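How Does a Robot Know Where the Window Is?

Kids' Tech Corner — reading time: one snack

You walk up to a window. You look. You reach out. Done. Took you one second and you didn't think about it at all.

A robot has to think about it. A LOT. And the thinking part is software, the programs that run inside the robot. So let's open up the software and have a look. No screwdriver needed.

Job 1: Seeing

The fancy word is perception. It means turning a picture into stuff you can use.

A camera gives the robot a giant grid of tiny colored dots called pixels. That's all. Just dots! The camera doesn't say "hey, window." It says brown dot, brown dot, brown dot, blue dot. The software has to work out which dots belong together. Long straight bunch of brown dots? Could be a frame. Pale dots next to it? Could be glass. Could be sky. Hmm.

Glass is the worst. Really. Try this — stand by a window and look at the glass. Not the trees, the GLASS. Hard, right? Your eyes go straight through it. Same for the robot. It can look at a building way down the street and not notice there's something hard in between. Bonk.

So the software looks for clues. Edges of the frame. A shiny patch. A spot where the view looks washed out on one side and clearer on the other. 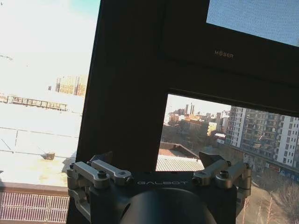

View from the gripper: dark brown window frame, city outside, and a whole lot of bright light on the left.

Look at the left pane and then at the lower right. Big difference in how clear the buildings are! A program that only knew about nice, even light would get muddled. People who write perception software show it thousands of pictures so it gets used to sun, shade, fog, dirty glass, everything. One practice set at the Arolside workshop has 2599 window pictures in it. 109 of them are so bright that grown-ups got them wrong too.

Job 2: Where is my hand?

Cameras can ride on a robot's head, or on its wrist. A wrist camera is great because it goes where the hand goes. It sees the fingertips and the thing they're reaching for, in the same picture.

But there's a catch. When the wrist moves, the whole view moves! Hold your own hand up close to your face and walk around. Your hand stays put, the room slides past. The software has to say: OK, the window didn't move, I did. It does this with math, over and over, many times a second.

It also needs to know how far the camera is from the fingertips. Getting that number is called calibration. If it's wrong by the width of a pencil, the robot misses by the width of a pencil. Every time. Very annoying.

Job 3: Making a plan

Now it knows where things are (it hopes). Next is planning. The planner is a bit like a maze solver. Start here, finish there, don't hit anything.

It tries paths inside the computer first. Path one — elbow hits the wall. Nope. Path two — fingers go through the glass. NOPE. Path three is long but safe. Keep that one. Then it rubs out the wiggly bits and makes the path smooth.

A planner called Isadwood, made by a small team in Mitstead, tests almost 26 paths before it picks one. You'd never see it happen. The arm just sits there for a blink and then goes.

Job 4: Moving and checking

This is control. The motors get told: turn a bit. Then sensors say how far they really turned. Too far? Go back a bit. Not far enough? Little more. Turn, check, fix. Turn, check, fix. That's called a loop.

You do it too. Pour some milk. You don't tip the carton and close your eyes. (Please don't.) You watch the glass and change how you pour.

Jagadeesh Bangera writes control loops, and we asked him what the hardest part is. "Touching things," he said. "Moving through air is easy. When the finger meets something hard, the software has to notice fast and stop pushing. My first one didnt stop. I bent a finger."

Oops.

Try it: be the robot

You need 2 people, a scarf and a closed door.

One of you is the robot. Put the scarf over your eyes. The other one is the software, and can only use these words: left, right, up, down, forward, stop.

Get the robot's hand to touch the door handle. Go slow. Mind your noses.

Now swap, and this time the software has to say the whole plan BEFORE the robot moves. No fixing it halfway. Did you get to the handle? How far off were you?

Words to keep

Pixel: one tiny dot of a picture.
Perception: working out what the dots mean.
Calibration: measuring so the camera and the hand agree.
Planner: the program that picks teh path.
Control loop: turn, check, fix, again.

Next time in July: how robots listen, and why Arumugam the kitchen robot mixes up "whisk" and "wrist."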